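**Vorgang 1145 — Gästeküche Haus Asholm: Verfärbungen auf der Arbeitsfläche**

Status: in Bearbeitung
Priorität: mittel
Bereich: Ausstattung und Oberflächen
Zuständig: Objektbetreuung, Narayanan Kartha
Betroffene Einheit: Wohnung 6, Haus Asholm

**Meldung**

Bei der Zwischenreinigung der Wohnung 6 wurden auf der weißen, marmoriert gemusterten Arbeitsfläche der Gästeküche mehrere bräunliche Stellen festgestellt. Die Reinigungskraft konnte nicht zweifelsfrei unterscheiden, ob es sich um Flecken oder um Bestandteile des Musters handelt. Nach der üblichen Reinigung mit neutralem Spülwasser war keine Veränderung erkennbar. Die Mieterpartei gibt an, dort regelmäßig Tee und Rotwein abgestellt zu haben, und bittet um Klärung vor der Übergabe im Juli.

Es wird um Mitteilung gebeten, ob die Fläche aufgearbeitet werden muss und ob Kosten gegenüber der Mieterpartei geltend gemacht werden.

**Erste Rückmeldung der Objektbetreuung, 9.40 Uhr**

Die Meldung wurde aufgenommen. Bis zur abschließenden Prüfung sind folgende Punkte zu beachten:

- Keine säurehaltigen Mittel verwenden, auch keinen Essig und keine Zitronensäure.
- Keine Scheuermilch und keine Schmutzradierer einsetzen.
- Geschirr und Textilien vorerst nicht über die Fläche ziehen.

Im Bestandsverzeichnis ist die Oberfläche unter der Bezeichnung »Amdale hell, glänzend« geführt. Angaben zum Trägermaterial fehlen. Die Reinigungsfirma Ollow wurde gebeten, das zuletzt verwendete Mittel zu benennen.

**Rückmeldung der Reinigungsfirma, 11.15 Uhr**

Nach Auskunft von Ollow wurde ausschließlich der Neutralreiniger aus dem Hausbestand verwendet, verdünnt nach Dosierplan. Ein Wechsel des Mittels hat im laufenden Vertragszeitraum nicht stattgefunden. Die Firma weist darauf hin, dass im selben Haus bereits eine vergleichbare Meldung vorlag (Vorgang 369). Damals handelte es sich um einen Rand, den ein abfärbendes Tuch hinterlassen hatte. Der Rand ließ sich mit warmem Wasser entfernen.

**Prüfung vor Ort, 14.30 Uhr**

Die Prüfung erfolgte im Beisein der Mieterpartei. Untersucht wurden der Bereich neben dem malvenfarbenen Tuch, der Bereich hinter dem Holzgestell und der freie Abschnitt davor. Die Gegenstände auf der Fläche blieben zunächst an ihrem Platz, damit die gemeldeten Stellen mit der Beschreibung der Reinigungskraft abgeglichen werden konnten.
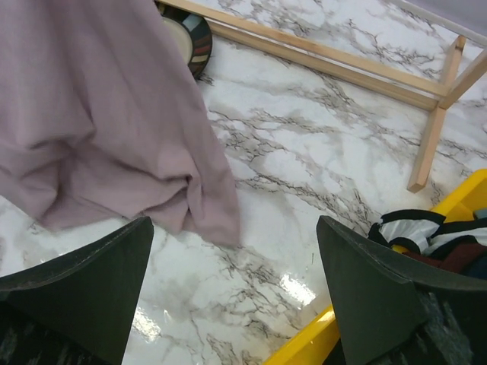 *Abb. 1: Arbeitsfläche Wohnung 6 mit Tuch, Teller und Holzgestell; dunkle Aderung neben dem Tuch.*

Die gemeldeten Stellen folgen in Verlauf und Farbton der Aderung, die sich in Grau, Taupe und Braunschwarz über den weißen Grund zieht. Neben dem Tuch ist sie besonders dicht, sodass einzelne Abschnitte als Verschmutzung gedeutet werden können. Dies gilt in geringerem Maß auch für die verzweigten Adern hinter dem Holzgestell.

Anschließend wurde mit einem weißen, feuchten Baumwolltuch ohne Reinigungsmittel gewischt. Ergebnis je Bereich:

1. Neben dem Tuch: kein Abrieb, keine Aufhellung.
2. Hinter dem Holzgestell: kein Abrieb. Das Gestell wurde hierfür angehoben und wieder abgesetzt.
3. Freier Abschnitt: leichter, bräunlicher Abrieb auf einer kleinen Stelle, nach zweimaligem Wischen vollständig entfernt.

Das Tuch wurde gesondert auf Farbechtheit geprüft. Ein angefeuchtetes Papiertuch wurde für die Dauer von zehn Minuten auf den Saum gelegt und zeigte danach keine Verfärbung. Ein Zusammenhang wie in Vorgang 369 wird daher nicht angenommen.

**Bewertung**

Ein Schaden an der Oberfläche liegt nach derzeitigem Stand nicht vor. Die bräunlichen Stellen sind bis auf die unter Punkt 3 genannte dem Muster zuzuordnen. Eine Kostenforderung gegenüber der Mieterpartei wird nicht erhoben — der Kautionsbetrag bleibt von diesem Vorgang unberührt. Die von der Firma Palaniappan vorsorglich angebotene Politur zum Preis von mehr als 200 Euro wird nicht beauftragt.

**Offene Punkte**

- Trägermaterial beim Lieferanten erfragen und im Bestandsverzeichnis nachtragen (Kartha).
- Vergleichsaufnahme der gereinigten, abgeräumten Fläche zur Wohnungsakte nehmen.
- Reinigungshinweis für Flächen des Typs Amdale an Ollow übermitteln.

Der Vorgang bleibt bis zur Rückmeldung des Lieferanten geöffnet. Die Mieterpartei wurde schriftlich über das Ergebnis der Prüfung unterrichtet und kann die Küche ohne Einschränkung weiter nutzen.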